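I've had the Stomano tidying kit on a monthly plan since October, and people keep asking me if it's worth the money. My answer has drifted a fair bit. The brochure sells you on picking up mugs and blocks, and sure, it's fine at mugs and blocks. What I care about is soft, floppy, half-wrecked stuff, and a tissue box with its front ripped open is about as good a test of that as I know.

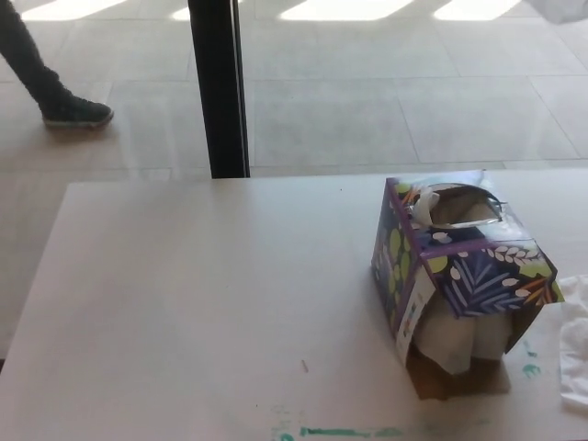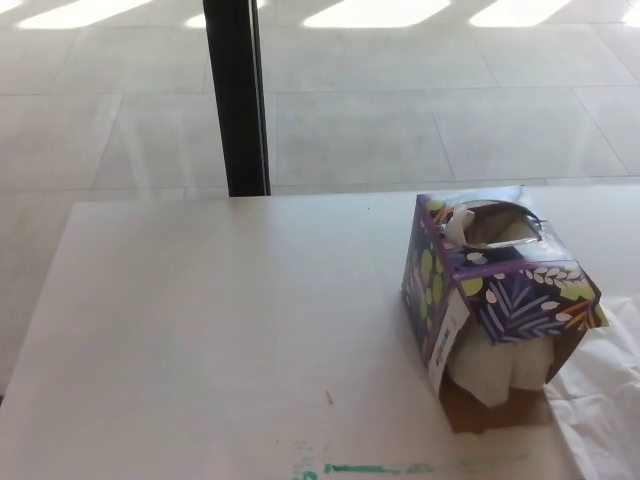
Can a kit at this price deal with a box that's lost its shape?

Sometimes, and more often than I expected, but you have to be ready to slow it way down and watch it.

My friend Róisín Dunne thinks that answer lets the company off easy. She runs the Grorix kit at her shop and says a tidying product that needs watching is a hobby (she's paying 104 a month for hers, so she's allowed to be cranky). I see her point, but I still think she's wrong! A new box is stiff and square and tells you nearly nothing. Once the cardboard gives, every squeeze moves the walls, and the grip settings that come loaded in the kit were plainly picked for boxes that push back.

So I'd skip the "gentle" preset, which is gentle the way my uncle is gentle with jar lids. Go into the manual menu and drop the grip force by 26 percent, then let it try from the side that still has a wall. The menu is ugly and the labels are tiny, but it does stick – mine has kept its settings through 2 updates.

Where I do get annoyed is support. Cathal Foley on their help line was patient and kind and had clearly never been told what the kit does with paper. He sent me a guide to lifting cans. I'd pay a little more for a plan with someone on the phone who had torn a few boxes up and tried it.

Would I renew? I already did, for the smaller plan, without the extra camera. Róisín is holding out for the Renent one in the fall, and she's promised to let me borrow it for a weekend.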